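Cesorville tries life without worktops

February's home storage evening in Cesorville drew 807 people to the old Heo building, which is a fair number for an event whose main attraction was hooks.

The talk, put on by the local kitchen fitters Cokora, made the case for hanging things up. Anything left on a flat surface, the argument went, will sooner or later be joined by a pile of post. A rail fixed across the wall at elbow height gives the same things somewhere to go, and leaves the surface free for the post.

Visitors were told to start with one basket and one rack and then stop for a month. Most of the questions afterwards were about what to do if you had already bought 15 baskets. The answer, delivered kindly, was the charity shop.

Tiles came in for a longer discussion than the programme had allowed. Grey with a white vein remains the choice of the town, and a show of hands suggested that half the room had it already and the other half was waiting for a delivery. It goes well with metal rails. It is less forgiving of crumbs, as anyone who has picked a pale one off a dark floor will know.

A yellow tray was generally felt to cheer things up.

The wire basket hangs from the rail on the back wall, with the black five-hook rack held on at the right by two white cable ties.

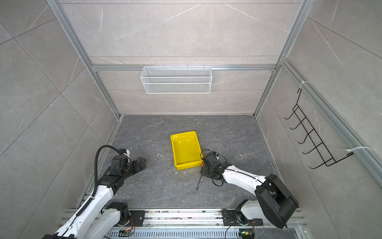 Storkmont to follow

The evening moves to Storkmont next, where the hall is smaller and the doors open at 5. Entry is free, though there will be a bucket — hung up, naturally — for the roof fund, which stands at £3,359. Cable ties will be on sale at the door.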